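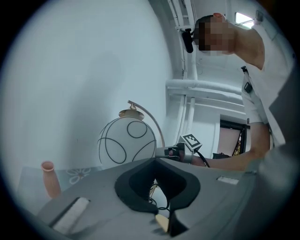

Bonifacio Lorente and Pantelis Ververidis, 12/07/2018

4.2 Two-handed collection

Figure 3 gives the view from one hand-held gripper, with the operator's arm ending at a second that carries a square coded marker. Each Jellel session had 44 trials in furnished rooms. We kept a trial only if the marker could be tracked for 80 per cent of its length — a looser limit let in poor hand paths. Under this rule 35 trials per session were kept on average. Gaps of up to 5 images were filled by linear interpolation.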